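Section 4. Installing the Under-Sink Filter Unit

4.1 Before you begin

The Mirnon filter unit is intended for cold drinking water only. It fits inside a standard base cabinet and connects between the cold shutoff valve and the kitchen faucet. Read this section in full before disconnecting any pipe. Installers working in rental housing should also obtain written permission from the owner of the building.

The following items are required:
Adjustable wrench
Bucket and two dry towels
Thread seal tape
Drill with a bit suitable for the cabinet wall
The mounting bracket and screws supplied in the carton

CAUTION: Do not connect the unit to a hot water line. The maximum water temperature is 97 degrees Fahrenheit. Damage caused by hot water is not covered by the warranty.

4.2 Mounting the bracket

1. Remove all stored items from the cabinet and wipe the floor of the cabinet dry.

2. Hold the bracket against the side wall of the cabinet. Leave at least 2 inches of clear space below the filter housing so that the cartridge can be lowered and removed.

3. Mark the screw holes with a pencil. Check the far side of the cabinet wall for wiring or for the dishwasher before drilling.

4. Drill the holes and fasten the bracket. The bracket must not move when pulled by hand.

5. Hang the filter head on the bracket with the arrow pointing toward the faucet.

NOTE: Cabinets with thin side walls may need a backing board. The Reinholz support plate is sold separately and uses the same screw pattern as the standard bracket.

4.3 Connecting the water lines

1. Close the cold shutoff valve by turning it clockwise until it stops.

2. Open the cold side of the faucet and allow the line to drain. Place the bucket under the valve.

3. Disconnect the faucet supply hose from the valve. Some water will remain in the hose -- keep the free end over the bucket.

4. Connect the short hose from the carton to the valve and to the inlet port, marked IN.

5. Connect the faucet supply hose to the outlet port, marked OUT. If the threads do not match, use one of the adapters in the small bag.

6. Tighten each nut by hand, then one quarter turn with the wrench.

CAUTION: Do not use seal tape on hose ends that contain a rubber washer. Tape prevents the washer from seating and may cause a slow leak.

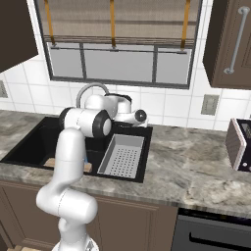
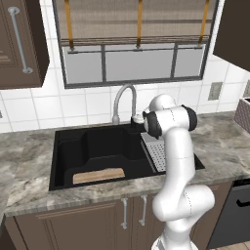
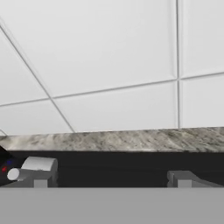
Marble countertop, three computer-rendered views

Text and layout: Pascal Hamann, Hondcombe Technical Publications

4.4 First flush

A new cartridge contains fine carbon dust. The first water drawn through it may be gray or cloudy and should not be used for drinking, cooking, or pets.

1. Unscrew the aerator from the end of the faucet and set it aside.

2. Insert the Floklow cartridge into the housing and turn it until the two marks line up.

3. Open the shutoff valve slowly. Inspect every connection for drips before opening the valve fully.

4. Open the cold side of the faucet and let the water run for 40 minutes at a moderate flow.

5. Close the faucet and check the connections again with a dry paper towel.

6. Replace the aerator.

NOTE: Small air bubbles may make the water look white for several days. A glass of such water will clear from the bottom upward when left to stand.

4.5 Replacing the cartridge

Each cartridge is rated for 1000 gallons. Replace it sooner if the flow at the faucet becomes noticeably weaker or if a taste of chlorine returns. Write the month of installation on the label in the space provided; a cartridge fitted in July should be marked "July" and not left blank.

To replace a cartridge, close the shutoff valve, open the faucet to release the pressure, and turn the old cartridge counterclockwise. Wipe the inside of the housing with a clean damp cloth. Soap and bleach must not be used. Fit the new cartridge and repeat the flush described in 4.4.

CAUTION: Where the building stands empty in cold weather, close the valve, remove the cartridge, and drain the housing. A frozen housing must be replaced even when no crack can be found.

For leaks that continue after the hose nuts have been retightened, refer to Section 6, Troubleshooting.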